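家事と作業台の仕事、機械にはどこまで頼めるか
Isthorpe 公開講座 話者用メモ
2025/08/30 版（持ち時間を過ぎがちなので、括弧の中は様子を見て飛ばす）

はじめに

こんにちは、お暑いなかをお集まりいただいてありがとうございます、と普通に始める。マイクの高さを先に直すこと。三月にも同じ題で話したので、二度目の方には「またあの話か」と思われるかもしれないけれど、後半はかなり入れ替えてあります、と早めに伝えておく。

最初に会場に聞いてみる。今朝、食器を片づけてから家を出た方。手が挙がったら、そのとき何を考えて片づけましたか、と続ける。たいていの方は何も考えていないとおっしゃるはずで、そこが今日の話の入口になる。お茶碗を持ち上げて、向きを変えて、隣に重ねて、その間に天気予報を聞いていたり、子どもの靴下の片方を気にしていたりする。人間の手は、頭がよそへ行っている間にも相当むずかしいことをやってのけるのです。

（ここで私の祖母の糠床の話をしたくなるが、三月にそれで五分使った。短く。）

皿に載せる、という仕事

Gallum で取り組んでいる Spanos という計画では、台の上の品物をつかんで、決められた場所へ移す作業を調べています。大がかりな組み立てや溶接はほかの方々が何十年も磨いてこられたので、私たちはもっと小さな、台所や喫茶店の裏側でやっているようなことから始めました。目玉焼きの載ったおもちゃのオープンサンドを、隣の皿へ移す。言葉にすれば一行ですし、三歳のお子さんなら喜んでやってくれます。

機械のほうは、まず指をどのくらい開いて近づくかで迷います。開きすぎれば隣のお皿に当たる、狭ければ上の具に引っかかる。横から行くのか、上から行くのか。細長いものを、短いほうで挟むのか、長いほうで挟むのか。みなさんがお寿司をつまむときに一度も口に出したことのない決めごとを、ひとつずつ何らかのかたちで教えてやらないといけません。 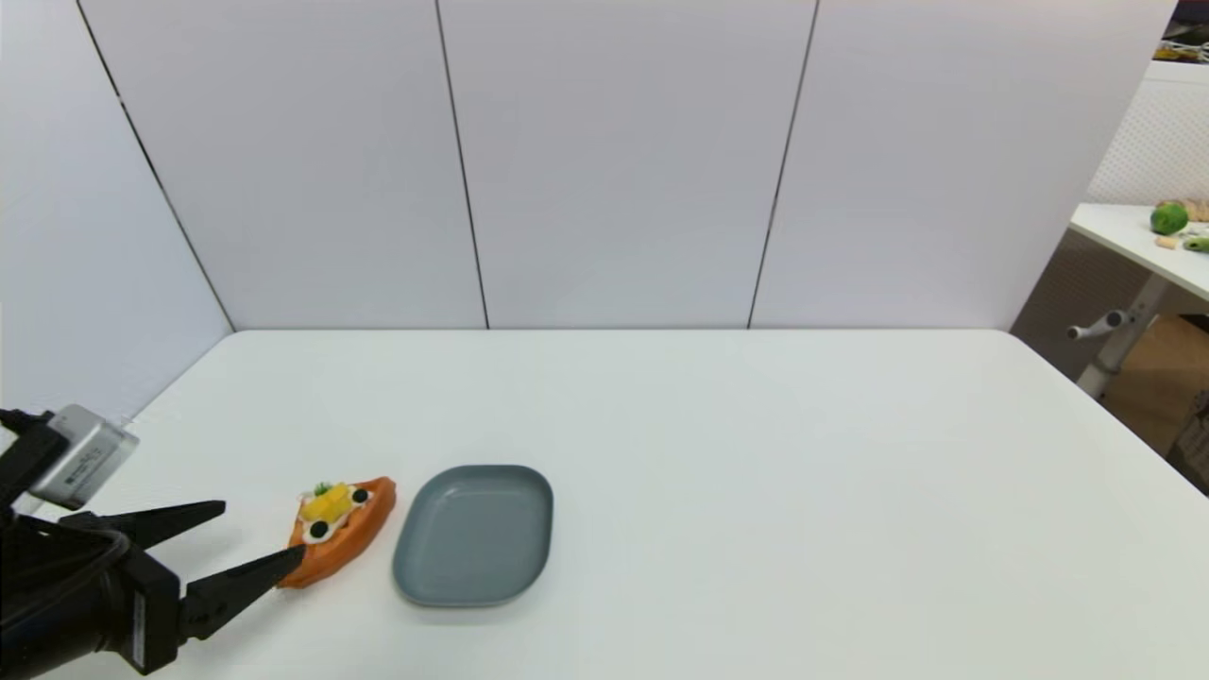
それで結局、うちの流しを任せられるのはいつなんですか、と前回の質疑で声が上がりました。お値段の話より先にそれを知りたい、食洗機に入れるところまででいいから、とのことでした。笑いも起きましたが、私はとてもいい質問だと思いましたし、帰りの電車でもずっと考えていました。

お答えとしては、流しはまだです、となります。平らな台の上に、互いに離して置かれた品物であれば、ずいぶん見込みが出てきました。流しの中というのは、重なっている、濡れている、泡で見えない、箸が一本どこかに沈んでいる、と困りごとがいっぺんに来る場所でして、台の上の仕事とは別の職業くらいに思っていただいたほうがいい。食洗機に入れるのも、かごの隙間に合わせて皿を立てるところで手が止まります。（がっかりした顔の方がいたら、台拭きの話を挟む。拭くほうは割と進んでいる、と。）

数字のこと

数字を一度だけ出します。ゆっくり読むこと。春までの記録で、つかんで置くまでの試みが1586回、そのうち最後まで人が手を貸さずに済んだのが1075回でした。三回に二回は済んで、残りは途中でどこかに困ったことになっている、と思ってください。

これを多いと見るか少ないと見るか、ここは少し間を取って会場に考えてもらう。私個人は、試験の点数としてなら悪くないと思います。ただ、夕食のあとの片づけで三枚に一枚は誰かが呼ばれるとしたら、自分でやったほうが早い、と私なら言います。家族が「ちょっと来て」と呼ぶ声を思い浮かべてください。あれが機械から聞こえてくるわけです。

それから、この記録を取るのに216時間かかっています。計算の時間は別にして、人が台のそばについていた時間だけでこれです。つかみそこねた品物を元の位置に戻すのは私たちの手で、つまり機械に片づけを教えるために人間がひたすら片づけている。研究室でいちばん片づけが上手になったのは間違いなく人間の側です、と言うとたいてい笑ってもらえる。笑いがなくても続ける。

やわらかいもの、崩れるもの

作業場からのご相談もいただきます。Clornow という小さなお菓子の工房から、飾りつけの済んだものを箱へ移すところだけでも手伝えないか、とお話がありました。盛りつけは職人さんがやりたい。けれど、その後に運んで並べるのは、夕方になると腰にこたえる。そういうご相談です。とてもよくわかります。

お菓子で何がつらいかというと、つかんでいい場所がほんの少ししかないのですね。クリームにも果物にも触れてはいけない、そうすると残るのは下のほうの生地だけになります。しかも強く挟めば割れますし、弱ければ傾く。練習には食品模型を使います。クリームとマンゴーとブルーベリーの載った三角のワッフルなら、下半分を両側から挟んで、立てたまま支えることになります。
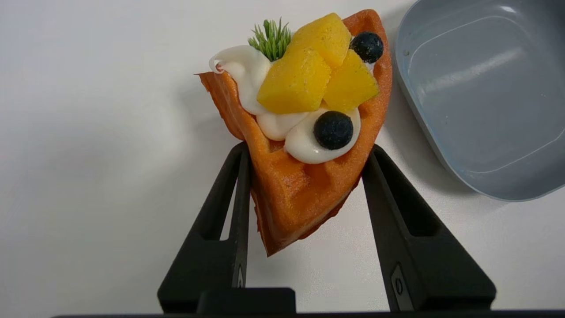 模型は硬いので、力加減の勉強には半分しかなりません。場所を覚えるには十分で、どこを挟めば上の飾りに触らずに済むか、そこまでは模型で覚えさせられます。そこから先、本物の生地がその日の湿気でどのくらいやわらかいか、となると、工房の方が指先で「今日はだめだね」とおっしゃるあの感覚に、まだまだ届いていません。一度その場で触らせてもらいましたが、私の指でも違いがわかりませんでした。機械ばかり責められない、と思った次第です。

（時間があれば、豆腐と卵ではどちらが機械に難しいか聞いてみる。多くの方は卵とおっしゃるけれど、形がはっきりしていて殻もあるので、卵はまだ相談に乗ってくれるほう。豆腐は相談に乗ってくれません。）

お値段のこともよく聞かれますので、ここで触れておきます。工房のお話に限れば、腕そのものより、置き場所と掃除のしやすさのほうで先に行き詰まりました。粉が舞うところに関節のある機械を置くのですから、毎晩拭かなければいけない。誰が拭くのか、と聞かれて私は黙ってしまいました。宿題です。

手は2本あったほうがいいか

みなさんの手は2本あります。当たり前のようですが、片手に包帯を巻いて一週間暮らしてみると、家事のほとんどが両手を前提にできていると身にしみます。瓶のふた、靴ひも、洗濯ばさみ。私も去年それをやりまして、いちばん困ったのは納豆のたれの袋でした。

機械の場合も、片方で押さえて片方で載せる、という分担ができれば仕事の幅は広がります。そのかわり、ぶつかる相手も増えます。二つの手が同じ台に出ているときは、片方が品物に届いている間、もう片方がどこで待つかまで決めておかなければいけません。待つ場所が近すぎれば邪魔になるし、遠すぎれば出番に間に合わない。ご夫婦で狭い台所に立たれる方は深くうなずいてくださるところなので、ここはゆっくり。

片方の指先が橙色の品物の端に触れ、手前の指は開いたまま何も挟んでいない。こういうときの手前側の身の処し方に、私たちは春からずいぶん時間をかけてきました。動かないでいるのも仕事のうち、と最初の頃は誰も思っていなくて、出番のないほうの手には何の指示も書いていなかったのです。
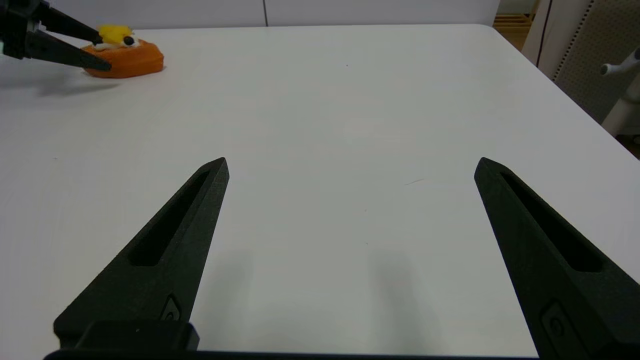
質疑に入る前に言っておくこと

家に来るのはいつか、という質問にはもう一度お答えする。年数は言わない。前に別の席で年数を言って、あとで葉書をいただいた。台の上で、離して置いた、形の変わらないものを移す仕事なら、作業場のほうが家庭より先になるだろうと私は見ています。作業場は置く場所を決めておけますので。ご家庭では、昨日まで砂糖壺のあったところに今日は猫がいます。

仕事を取られるのでは、というご心配も必ず出る。ここは急がず、最後まで聞いてから答える。Clornow の方々が手放したいとおっしゃったのは運んで並べるところで、飾りつけは渡さないとのことでした。よその職場では線の引きどころが違うはずですから、うちではここだ、という話をぜひ聞かせてください、とお願いする。

食品模型を触ってみたい方は、終わってから前の机へどうぞ。お菓子そっくりなので、お子さん連れの方には口に入れないようひと声かける。水を飲む。質問の紙を回収。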